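Home Tickets My requests Guides Log out

Print this ticket | E-mail this ticket

Hand-held gripper says "nothing held" when there's knitwear in it

Opened by: Blažena Hrnčiar, Bromitex, Brometberg site
Sent to: Skaren support
Opened: Fri 5 August
Status: open

Hello all, me again! I've been on the sorting tables here for years and on the Sýkora project since spring, so you'll have to forgive me if I use the wrong names for the parts. I do know knitwear, though.

The trouble is with the hand-held gripper. I pick up a piece, the pads close on it, I can feel it's properly held, and then Sýkora marks the go as "nothing held" and throws it out. It's fine with the thicker things. It's the fine ribbed knits it doesn't believe in. We're asked for 200 good goes a shift between the 2 of us, and on my last full shift 54 of mine were thrown out. That's a lot of picking up for nothing, and my wrist knows all about it.

I've got the purple knit between the pads, gripped upright with the rounded end sticking out of the top. Once it's pinched there's only a narrow strip of it left between the two pads, so my guess (only a guess!) is that the gap is so small that your software thinks the jaws have closed on thin air.

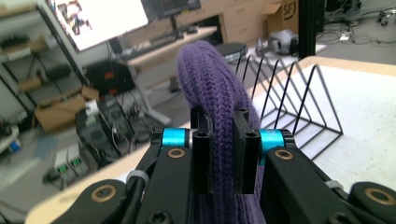 What I've tried so far

1. Turned everything off and on again, gripper first and then the computer. No change.

2. Ran the open-and-close check from your guide. It passed every time, which was a bit annoying.

3. Folded the knit over once before picking it up. This worked! Sýkora counted it as held nearly every go. But the robot is meant to learn from how we do the job, and we don't fold things before we sort them, so I don't want to teach it a habit that slows the whole table down later on.

4. Squeezed less hard. Better for being counted, worse for everything else, as the piece slides down as soon as I lift it.

5. Swapped with my colleague on the late shift in case it was my hands. She had the same bother with the same sort of knits, and I'll admit I was relieved.

6. Started every go with the jaws wide open over a clear bit of the white top, keeping away from the black wire rack. I thought perhaps it needed a proper look at "open" before it could tell what "shut on something thin" was. I did 7 in a row like that with a fine knit.
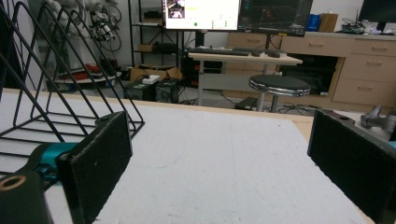 Four of those were accepted and three weren't, so I can't say it's cured, but it's the best run I've had without folding. If there's a setting for how small a gap counts as empty, could one of you tell me where it lives? I've been through the menus and the only thing I found was a slider called "closure", and I left it well alone.

Why I'm making a fuss

I'd like this bit to stay on the ticket, please. The thrown-out goes show up against our names on the weekly sheet. When I did sorting by hand, a bad day was a bad day and my supervisor could see why, because she was standing next to me. Now there's a number, and people upstairs look at the number before they talk to us. I've explained it to my manager and she was very decent about it, but two of the girls who were thinking of moving over from the sorting tables have asked me whether they'd be marked down as well. I told them I'd find out.

I do like this work, by the way. I like being asked how I'd pick a thing up, after all those years of just getting on with it. And if the robot takes over the big bags of mixed singles in September as planned, my shoulders won't miss them one bit. I'd just rather it learnt from all my goes and not only the thick ones, or it'll be us lot picking out the fine knits behind it for evermore.

So, what I need from you:

- the setting for the gap, or somebody to ring me and change it with me
- a way to mark a go as "held, I was there" so it isn't lost
- if you can, the thrown-out goes put back in, or at least taken off the weekly sheet

I'm on earlies all next week. Mornings are best, and please let it ring a while as I have to put the gripper down first.

Thanks ever so,
Blažena

Contact Skaren support | © Skaren | Back to top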